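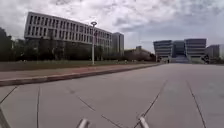
Teaching a Robot to Cross the Plaza: A Conversation with Sum-yee Tu

Sum-yee Tu started work on Funetti in May. Before that she did indoor navigation for Ullance, where the floors were flat and the lights were always on. Funetti is an outdoor project. The goal is a model that can take a camera view and a rough direction and decide where a small ground robot should go next, with no map. To train it, somebody has to drive the robot first.

Most of that driving has been done by Tu herself, with a handheld controller, on the campus near her office. The robot is a Kirix, which the group bought secondhand. We talked at her desk and then for a while outside.

Why drive it by hand?

"We tried the other way," she said. "At Ullance we had a planner that drove the robot, and we recorded the planner. You get a lot of hours that way, but all you can learn from it is the planner. If the planner hugs a wall, your model hugs a wall. When a person drives, you get the person's choices, including the ones they couldn't explain to you."

The Funetti set stands at 635 recorded runs. A run is one trip between two places, with the camera view, the wheel commands and the goal direction saved together. Some are very short. The longest allowed is 20 minutes, a limit Tu set after a long recording was lost when the storage filled up. Anything longer gets split before it starts.

She keeps a paper notebook for the runs as well as the log files. The notebook has the route, the weather, and a line for anything she would want to know later. She showed me a page. One entry said "drove badly, keep." Another said "stopped for geese, 4th time."

I asked about the one that said to keep bad driving.

"There's bad and there's bad," Tu said. "If I drift toward the edge and then correct, I want that. The model is going to drift too, and it needs to have seen what you do next. If I'm looking at my phone and hit something, that run gets thrown out. The first one has a recovery in it."

She does some of the drifting on purpose now. She will let the robot wander off line, wait a moment, and bring it back, and only the part where she brings it back is used for training. The wandering part stays in the file with a flag on it, so the model sees where it was but is never told to copy how it got there.

Curbs and big empty spaces

Routes on the campus are sorted into 5 types, and the one she talks about most is the open plaza. On a sidewalk, the edges do most of the work for you. On wide paving there are many good ways to get to the same place, and two drivers will take two different lines.

"Take a goal at the steps down at the far end," she said. "I go straight. Someone else swings wide and lines up late. Both are fine. If you average them you get something in between, and out on open concrete that is also fine. Put a lamp post in between and the average drives into the lamp post."

Her answer has been to have the model predict several possible paths and score them, and to make sure the data has more than one driver in it. For most of the summer it had only her. There are now 2 people driving, and she wants more before the next training round.

The curb is a different kind of problem. From low down, a curb seen along its length is a pale line running off into the distance, and so is the joint between two slabs, only darker. A joint can be crossed at any speed. A curb can't be crossed at all on this robot. Early versions of the model treated them the same. Depending on how the training had gone that week, it would either refuse to cross joints or try to climb.

So a good share of the recent runs follow the curb beside the reddish path, close in, then farther out, then close again. Tu also drives across the slab joints at odd angles, many times, on purpose. She described it as dull work, and said the model stopped balking at joints soon after those runs went in. She would not put a number on it until the tests have been repeated.

I wanted to know whether a gray day was worth going out for, or whether she waited for better light.

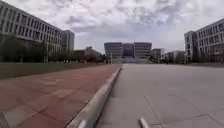
Tu said she goes out more on gray days than on sunny ones at this point, and that she had to make herself do it. In the first weeks she had recorded only when it was nice out. The model picked up on shadows. It slowed down at the shadow side of a curb, which was useful right up until the sky was overcast and there was no shadow to find.

"I had basically taught it that curbs are dark on one side," she said. "Then we took it out under cloud and it had a much harder time. It was my schedule, it wasn't the model."

She now keeps a sheet of weather against route type and fills in the gaps. The emptiest column is light rain. The Kirix will tolerate some water, but the controller won't, and she has been driving with it inside a sandwich bag.

What about the robot seeing itself?

Part of the robot's front sits at the bottom of its own camera view. Tu has left it in. She tried cropping it out and lost the nearest strip of ground along with it, and that strip is what you need for a curb. Masking it in software worked about as well as doing nothing. The one thing she insists on is that the mount gets checked every morning, at 8, before anyone drives. A camera that has tipped by a small amount changes where the ground appears, and the log files won't tell you.

Next on her list is Sin, a second site across town, with brick paths and a lot more foot traffic. None of the current runs were recorded there. She plans to test the model on it cold first, before collecting anything, and write down every place it stops.

"Then I'll go and drive those places," she said. "That part I already know how to do."

She had one more run to log before lunch, and went back to the notebook.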